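Ticket 114: Cleaning foil splash guard, request to add as supported chore
Project: Sakwood kitchen arm
Opened by: Corina Pfister
Assigned to: Krešimir Ivanov
Priority: low

Corina Pfister, 9:15
Two pilot homes want to know if the arm can clean the folding foil guard that stands next to the burner. Build 101 treats it as a baking tray and pushes far too hard. By hand it's done flat on the counter, one hand holding the foil and the other scrubbing.
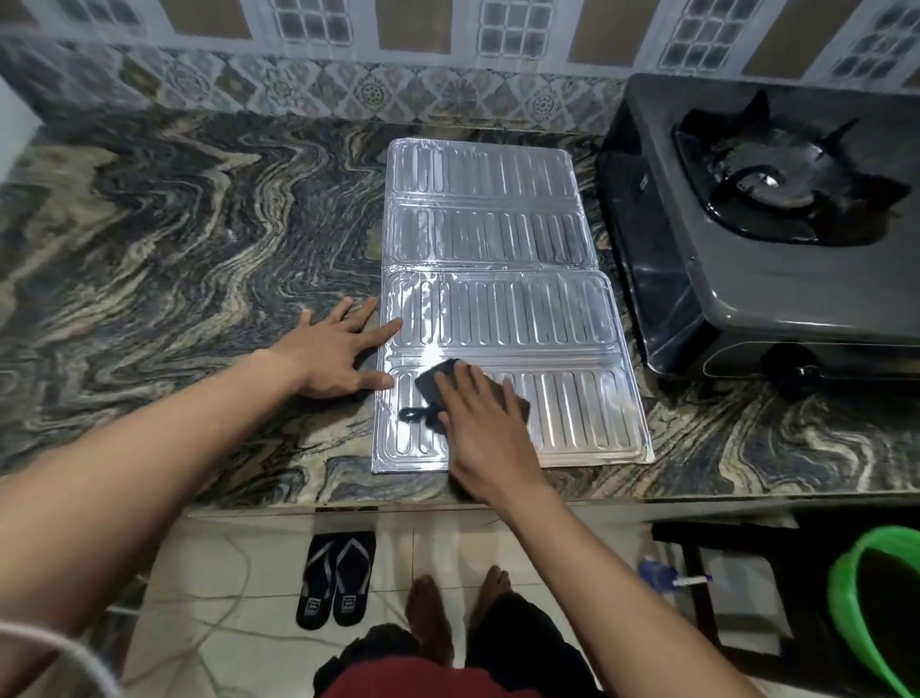

Can the arm do this job without a person helping?
At present it can't. It wipes flat, rigid surfaces well enough, but thin foil folds under the pad and the run stops with a grip fault.

Krešimir Ivanov, 11:40
Ran 15 trials on the bench with a new guard. Force limit at the lowest setting. 13 stopped at a crease, the other two finished with dents in the ribs. Log attached. Swapped the pad for a softer one from Kälin, same result.
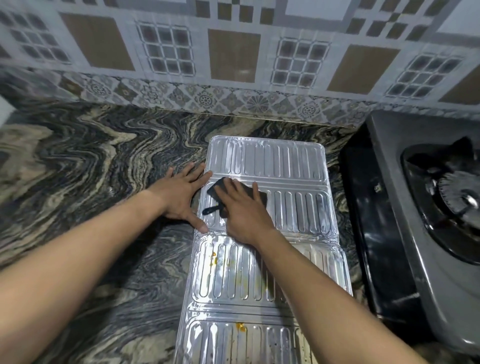
Force is only part of the problem. The planner also needs to know where the dirt is, and the camera confuses glare with clean metal. Orange-yellow stains like the ones on the nearer panels should be easy by color, but one of those panels also has strong white glare on it, and the faint smear across the ribs would be missed. I'd want a second light angle before trying again.

Flurina Zaugg, 14:05
Second arm to hold the sheet? Jurbridge has a spare.

Krešimir Ivanov, 14:20
Would help with the folding. Needs a new mount.

Status: open, moved to February. Chore stays listed as "manual" in the app.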